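Workshop notebook, March
Reed organ (the Ristić), continued

Tuesday, a little after four

Picking up where I left off, with the bellows out on the trestles and the pan of reeds under a clean sheet. I have a cup of tea and the heater on and I mean to get all of this written down before I start on anything else, as last time I left it two days and then couldn't read my own pencil marks on the reed block.

For whoever reads this at the other bench: the organ is a small suction instrument, one and a half rows, walnut case, with the name Ristić in faded gold over the keys. It came in with the complaint that it "breathes but doesn't sing," which is the nicest fault report I've had in a long time and also pretty accurate. You could pump it happily all afternoon and get a sort of sigh out of it, with a few notes in the middle that spoke late and a bass that hardly spoke at all.

The sigh was the bellows cloth, no surprise there. The old cloth had gone stiff at every fold and you could see lamp light through the corners. I had hoped to get away with patching the corners (I always hope this, and I am always wrong) but when I flexed the main fold it cracked along its whole length with a noise like someone stepping on a cracker. So it's a full recover, and I'm glad now that I stopped dithering. Patches on old cloth only move the crack an inch over.

Getting the old cloth off was a slow and very pleasant job. Hot water on a rag, lay it along the glue line, wait, lift a bit with the bone folder, lay the rag down again. The glue is the original hide glue and it let go beautifully. Underneath, the boards are flat and clean, and there's a line of pencil figures on the inside of the exhauster board in a lovely old hand, some kind of sum that doesn't come out right as far as I can tell. I've left it exactly as it is and traced it onto the last page of this book for the owner.

Cloth: I ordered the medium weight from Harnex and I like it very much. It folds sharply without fighting back and the rubber layer is even right out to the selvage. The heavy grade would last longer, I'm sure, but on a bellows this size you'd feel it in your ankles before the end of the first hymn. Cut it with the long side along the roll. I cut the first piece across the roll by mistake and it wanted to curl in at the hinge, so that one has gone in the scrap drawer and will do for pallet hinges or something.

Glue: Selten pearl glue, soaked overnight and then warmed in the double pot. It was too thick at first and strung off the brush like cheese, so I let it down with a spoonful of warm water at a time until it ran off in a thin sheet. Warm the boards first! I did the first long edge with the board straight off the cold floor and the glue had gelled before I'd smoothed the cloth halfway along. It all had to come up again. After that I stood each board by the heater while I was cutting, and the rest went down like butter.

Order of gluing, as I never remember it from one organ to the next: hinge end first, then the open end with the folding ribs held at their full spread by the notched stick, then the two long sides, and the corners last with the little gussets. Leave the whole thing propped half open overnight with nothing resting on it. I know it's tempting to close it up and put a board on top to get it out of the way. It sets in whatever shape you leave it.

Now the reeds, which is the part I've been looking forward to. Pulled them all with the hooked tool and laid them out in order in the long tray, treble to the left. Of the lot, 14 were doing nothing whatever. Most of those had a bit of fluff or a curl of old felt stuck under the tongue, and came right with a slip of paper drawn through and a breath across them. A couple had verdigris along the edge of the slot, and those I cleaned with a soft brush and a fold of 1000 paper, barely touching. Please don't use anything coarser than that, whatever the old repair books say about emery. Every scratch on a tongue is a small retuning, and a deep one is where the crack will start.

I've gotten into the habit of keeping anything that comes off an instrument in divided boxes, one job to a box, and I'd urge the same on everyone in the shop. The organ has its own now, with the stop knobs wrapped in tissue, the felt punchings, the lock and its escutcheon, and the screws in the order they came out. There are other boxes along the benches, of course, and not all of them are what you'd call orderly. 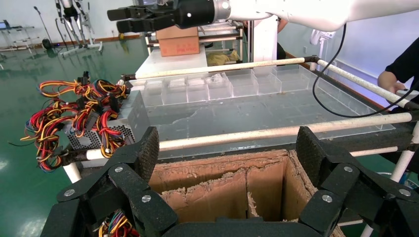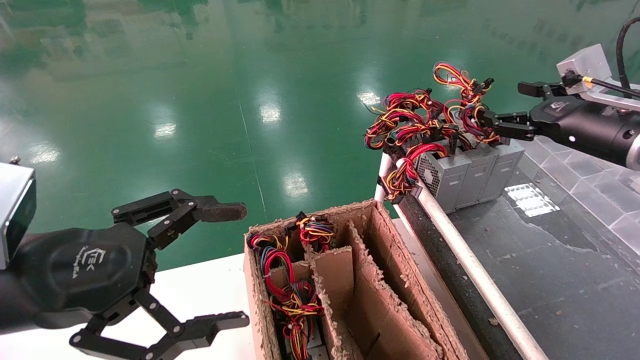 Wiring and a divided box.

With the reeds clean I sat down to see how far the pitch had wandered. I used Skiltora on the old tablet, propped against the glue pot, and checked it against the fork before I believed a word it told me. It agreed with the fork, so I relaxed. The trebles are remarkably well behaved. The middle octave has drifted sharp, fairly evenly, and I'm inclined to leave it be and bring its neighbors along. Nobody is going to play this with an orchestra, it's going back into a front room, and the less metal I take off these tongues the happier I'll be.

The low A is the trouble. It should sit at 110 and it sags flat as soon as you pump with any conviction, then creeps up as the wind falls away. I had it out four times. On the first try I thought it was seated badly, so I cleaned the groove and pressed it home with the wooden pusher. No change. Then I thought the tongue had been bent, and under the glass you can see it has been, very slightly, at the root, as if someone years ago had tried to make it speak faster and lost heart. I eased the curve back over the brass rod a hair at a time and it's better, quicker to start, but it still sags. My guess is the rivet. It looks tight and it feels tight, and when I tap the tongue next to my ear it has a faint buzz after the note that its neighbors don't have. I'm going to sleep on that one before I go hitting it with anything.

I rang Nikola Milošević about it over lunch and had a lovely long talk, most of it about his sister's piano and only a little about my rivet. His advice, for the record: support the plate on something dead (he likes a lead block, I have a lump of end-grain maple), one tap, then try it, and if one tap doesn't help don't give it a second until you've checked that the tongue is still centered in its slot. He also said to try the reed in a different cell before touching it at all, in case the fault belongs to the cell. I felt a bit foolish for not having thought of that. So that's the first job when I'm next in.

Felts and leathers. The key bushings are fine apart from the bottom few, where moths have been at them. The pallets need new facings right across, felt and leather both. I priced the job assuming I could save the leather, and I can't, it's gone like toast. I'll take the difference out of the hide left over from the last harmonium and not trouble the owner with it.

Case: please nobody polish it. I know how it looks. There's a very nice old finish under the soot, and a damp cloth with a drop of soap brought up the corner of the fallboard to a warm brown that I don't think any of us could improve on. The fretwork at the front has lost its backing silk, just a few red threads left under the tacks. I've put a couple of those in an envelope in the organ's box so we can match the color. There's a crack in the left-hand candle bracket too, old and stable, that I'd rather leave alone.

Half past six and the second long side is holding nicely, no lifting at the edges when I run a thumbnail along it. There's one small blister near the corner gusset, on the hinge side, and I've put a warm iron through a cloth on it and marked it in chalk. If it's still there in the morning I'll slit it and work some glue in with a toothpick.

To do:
Try low A in the next cell up, then look at the rivet
Check the chalked blister
Cut pallet felts, full set plus a few spares
Soak more glue tonight, the pot is nearly down to the bottom
Ask the owner if they'd like the pencil sum framed or left in peace
Order 300 of the small felt punchings
More pencils, I've used this one down to the metal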